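Nermina Vlachou
2026-04-23

Thread on the arm build in the shared workshop at Grikbridge. Mostly the simulation side, as the metalwork is waiting on bearings.

1/ The task is deliberately dull: open a drawer, deal with a cup, close the drawer. I want that dependable before anything more ambitious goes on the bench.

2/ Control runs on an old desktop under the bench. The planner is my own, called Kornholm. It is a few Python files and a large settings file. I am not proud of the settings file.

3/ The first batch was 200 runs with the cabinet always in the same spot. Good numbers, useless result. Move the cabinet a hand's width and the planner went for where the handle used to be.

4/ So the second batch shifts the cabinet and swaps the clutter on the floor for each run. That came to 1,266 runs over the Easter break, with the desktop left on.

5/ Current state of the drawer scene, seen from above:
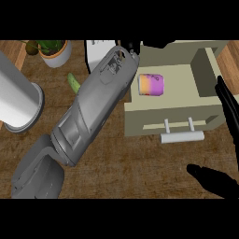 Drawer open, two-tone cup inside. Fingers are plain black for now, no shading on them.

6/ Of those runs, 378 failed. I went through the logs and sorted them by the stage they stopped at. The largest group is at the handle: the fingers close slightly early and catch the bar at the tips.

7/ Fix for that was to measure the approach from the front panel of the drawer instead of the middle of the cabinet. One line changed, two evenings to find which line.

8/ The next group is the forearm passing too low over things on the floor. The collision shape was a plain box, smaller than the visible part. It now has a 8 mm margin all round and the planner takes a wider path. Slower, but I can live with slower.

9/ Someone asked about lighting. The shadows are for my benefit when I look at the renders. The planner gets object positions straight from the simulator, so it never reads the picture. That will have to change on the real arm, and I expect it to hurt.

10/ Still open: closing the drawer. It pushes at one side and the drawer model has no play in it, so it slides shut far too politely. The real runners in the workshop cabinet stick. I need to add friction and a bit of slop.

11/ Bearings are coming from Vestonska, nearly three weeks late. Once they arrive I can put the shoulder together and start checking joint limits against the model.

12/ Will post the settings file when I have removed the swearing from the comments.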